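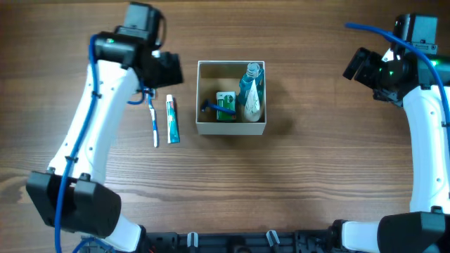

Coalition talks in the Teketti regional assembly have entered their second month, and the arithmetic has not changed since September. The assembly has 36 seats. The two largest blocs hold 17 each. The remaining two belong to the Districts List, whose leader, Sorcha Rankin, spoke to us at her office on Sunday morning.

Rankin will not name a preferred partner. She describes the negotiations as a sequence of documents. "There is a draft on the budget, a draft on the courts and a draft on the border road. The first two are close to finished. The third has been rewritten four times."

The border road runs from Zarkbridge to the northern crossing and has been under joint administration since the ceasefire. Under the present arrangement, each side appoints one commissioner and neither can close the crossing alone. The outgoing administration wants the arrangement renewed without amendment. The opposition, led by Keir Baxter, wants a sunset clause.

"A sunset clause is a legal device with a specific effect," Rankin said. "If the text lapses and nothing replaces it, the road reverts to the status it had before the ceasefire, and that status was never agreed. I have asked Mr. Baxter's people for a fallback paragraph. They sent one last week. It refers to an annex that has not been written."

Baxter's office did not dispute this. A spokesman, Fergus Gourlay, said by phone that the annex was being drafted and would cover customs, policing and liability for road damage. He gave no date.

The practical stakes are easiest to see in the permit figures. The commission issued 1,113 commercial permits in the last quarter, against 555 in the same quarter a year earlier. Rankin attributes most of the rise to a change in the form, which now covers a single vehicle where it used to cover a fleet. "I would not build an argument on that number," she said. "Traffic is up, but it has not doubled."

She is more willing to be pressed on the courts. Her list campaigned for a separate appeals chamber for property claims, and both blocs have accepted it in principle. The disagreement is over appointments. The draft gives the assembly a simple majority vote. Rankin wants two-thirds.

"With a simple majority, whoever forms the government picks the judges. The claimants are mostly families displaced from the river districts – they have waited long enough to be suspicious of that, and I think they are right."

Shivam Tomar, who advised on the ceasefire text and now teaches constitutional law, considers the two-thirds threshold workable but slow. "You need a deadlock procedure next to it," he said. "Otherwise seats stay vacant."

Rankin agrees and says a procedure is in the current draft: after 60 days, the nomination passes to a panel of sitting judges.

If no government is in place when the assembly's term for negotiation expires, the speaker, Yaroslav Pavliuk, must call a new election. Rankin said her list would contest it but had not begun to prepare.

"We have a meeting on the annex tomorrow, provided there is an annex," she said. "The budget text goes to both blocs the same evening."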